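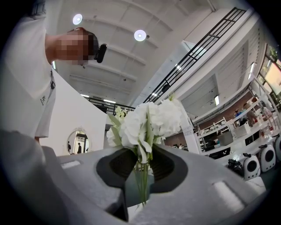
Flower Station: Left Gripper Fault and a Broken Vase

Home | News | Floor Notes | Safety | Archive | Contact

Print this page | E-mail this item

The flower station at the Selvanayagam site was closed for part of August after a glass vase fell from a Fluno hand-held gripper and broke on the floor. The operator was not hurt. A check of the recordings afterward found that the same gripper had been saving bad finger readings before the vase fell, and some of that work has to be done again.

The task is a familiar one to most of the site. The operator wears a head camera, holds one gripper in each hand, and works with white flowers and vases at the marble-patterned table. Both grippers save video from their own cameras, along with a reading of how far the fingers are open. Those recordings go to Stelivance, where they are used to train the arms that will do the same job.

The vase fell at 3:40 p.m. The operator had picked it up with the left gripper, with flowers in it, and was turning toward the table when it slid down between the pads. It hit the floor beside the table. The operator stepped back, put both grippers down and called the floor lead, as the station sheet says to do. The area was swept twice and the session was stopped for the day.

At first it was put down as a slip. Glass is smooth and the station has had slips before. The left gripper was wiped, tried on a plastic cup and put back in its case. It was the overnight check in Nedo, our log viewer, that showed something else was going on.

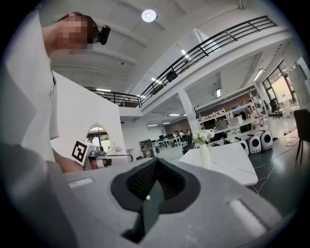
What the logs showed

With the fingers fully closed on nothing, the left gripper should read zero. It was reading 20 percent open. The right gripper read correctly all the way through.

The cause was a set screw on the finger linkage that had backed out. That let one finger move on its shaft before it took any load. The operator squeezed the trigger as usual and the fingers met the glass, but the grip behind them was weaker than it felt in the hand. On flower stems the difference was too small to notice. A vase is heavier.

The tracking was not affected. The marker cubes on both grippers were read normally, and the position data is good. Only the finger opening was wrong, and this is the reason no warning came up on the recording screen. The screen checks for lost markers, dropped video and low battery. It did not compare the closed reading with zero.

The batch held 200 recordings. Of these, 38 have a left finger reading that can't be trusted. They have been marked in Nedo and taken out of the training set. We looked at correcting the numbers by hand, but the looseness changed from one squeeze to the next, so there was no single amount to subtract. The 38 will be recorded again.

If you downloaded the batch before it was marked, please delete your copy and download it again. The file names have not changed. The new version has a note in the header. 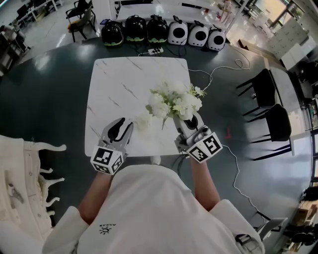
Changes at the station

All Fluno grippers on site have been opened and the same screw checked. One spare was found slightly loose. Thread locker has been put on every one of them, and a paint line now runs across the screw head so that any turning can be seen without tools.

The screw will be checked again after every 900 closings. Nedo already keeps that count and will put a notice on the start screen when a gripper is due. A gripper with a notice on it does not get used until the floor lead clears it.

At the start of each session, close both grippers on nothing and read the two numbers on the screen. If either one is not zero, stop and swap the gripper. Do this again after any drop or hard knock, even if the gripper looks fine.

Glass vases are off the task list until the repeat recordings are finished. Closed-toe shoes are required at all table stations, which was already the rule but had not been written on the flower station sheet. It is there now.

The walk-through after the fall also raised the power cable that runs over the floor past the table. It had no part in this incident. An operator watching a pair of grippers is not watching the floor, though, and a cable cover has been ordered. Until it comes, step around to the other side of the table when you change places.

Repeat recording starts with the next batch. Sign up on the sheet by the floor lead's desk. Report anything loose, even if it tightens up again by hand.

Print | E-mail | Share (20) | Comments (0)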